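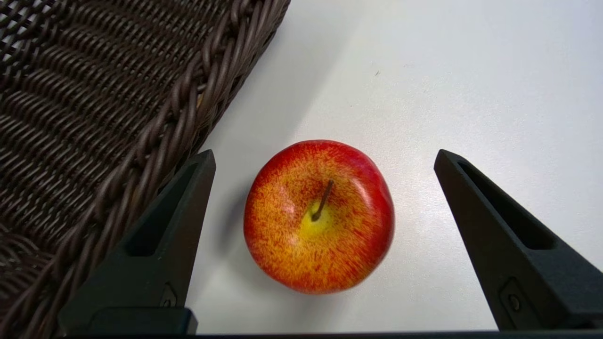 Main Street Merchants — October minutes

I took these myself, so blame me (Mohit Bhardwaj) for the spelling. We got going a little after 7 p.m. in the back of Voltgate Hardware. Present were Narendra Pal in the chair, Uriel Huerta, Ravindra Grewal, Kai-wen Fang and me. September's minutes went through with one fix: the sidewalk sale started at 9, and I'd typed 6. Sorry to anyone who turned up in the dark!

Parking. We spent far too long on this, as usual. The town wants to drop the free stalls behind Fokix Shoes from 3 hours to 2. Ravindra is dead against it — her salon customers can't get a colour done in that time — and I have to say I'm with her. Uriel thinks the faster turnover would help the bakery. Narendra will write to the town asking for a trial until spring. Moved by Ravindra, seconded by me, carried, Uriel opposed.

Late-night shopping. Kai-wen has 32 stores signed up, up from last year, and she's thrilled (so are we). Dekov Flowers is in for the first time. She still needs someone with a truck for the barricades, and I said I'd ask my brother-in-law. Flyers will cost $800 with colour on both sides. Carried, all in favour.

Empty storefront. The old Liu Jewellers lease is still up for grabs. Narendra has had a call from somebody interested in a cheque-cashing place and we had a lively few minutes over that, which I've been asked to leave out. No motion.

Other business. The lights on the centre median are out again. Uriel will phone.

We wrapped up at almost 9. Next meeting is at the bakery, same time, and please use the side door.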